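Fundraising event tips: feeding the masses from one small kitchen

Posted 4/7/21 in Tips, by Torben Petersen

Sooner or later everyone who owns a large saucepan gets asked to cook for a charity do. My turn came with the Cledville sponsored walk, when I said "let me know if I can help" in a tone I had thought was plainly insincere. What follows is what I'd have liked pinned to my fridge beforehand.

Pick one hot dish. Chilli, dhal or a thick soup, and let it be the same dish for meat eaters and everyone else. Quang Tôn once offered walkers a choice of 4 mains and spent the afternoon as a sort of unpaid railway announcer.

Boil water at home and bring it in flasks. A hall urn takes the best part of a morning to warm up, and it will share a socket with the raffle drum lights.

Soak dried beans the night before, in a bucket with a lid. Write BEANS on the lid. Red kidney beans need a proper hard boil of ten minutes before they simmer, and a slow cooker won't do that for you, so use tins if you're short of time or nerve.

Peel onions under an open window and slice them the day before. Double-bag them. Your fridge will still smell of onions, and so will the butter, and in time so will you.

Borrow trays early. Put a strip of masking tape on the underside with the owner's name in biro, then a second strip over the first so the name survives washing up. I still have 2 roasting tins from last December and would welcome information.

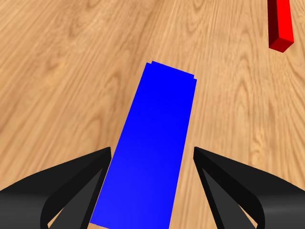 A long blue block on a light wooden floor.

Rice for a crowd goes in the oven. Rinse it, tip it into a deep tin, pour on boiling stock, cover tightly with foil and leave it alone. Saturnino Sotomayor lifts the foil to check. Don't be Saturnino. Get it served while it's hot, and bin what's left at the end of the day, however much it hurts.

For cakes, ask people to bring them already cut. A whole Victoria sponge looks splendid on the stall and then needs a knife, a board, a cloth and somebody with steady hands. Traybakes in eights are easiest to price. Ask for a list of ingredients with each one too, and write "contains nuts" larger than you think is tasteful.

The float: coins in old jam jars, lids on, one jar for each sort. Cash tins jam. Jam jars, oddly, don't.

Washing up should start before the food goes out. Fill one sink with hot soapy water and one with clean, and change both as soon as you'd rather not look at them. Tea towels vanish at a rate unknown to science, so bring every one you own, including the souvenir ones.

Burnt pan? Cover the bottom with water and a good spoonful of bicarb, bring it to a simmer, let it cool and go at it with a wooden spoon. Not for aluminium, as it turns the pan a nasty grey. Laurențiu Hodoroagă swears by leaving it in the garden overnight, though his pans do come back with slugs.

Leftover chilli freezes well in margarine tubs. Label those as well, or it's going on somebody's toast.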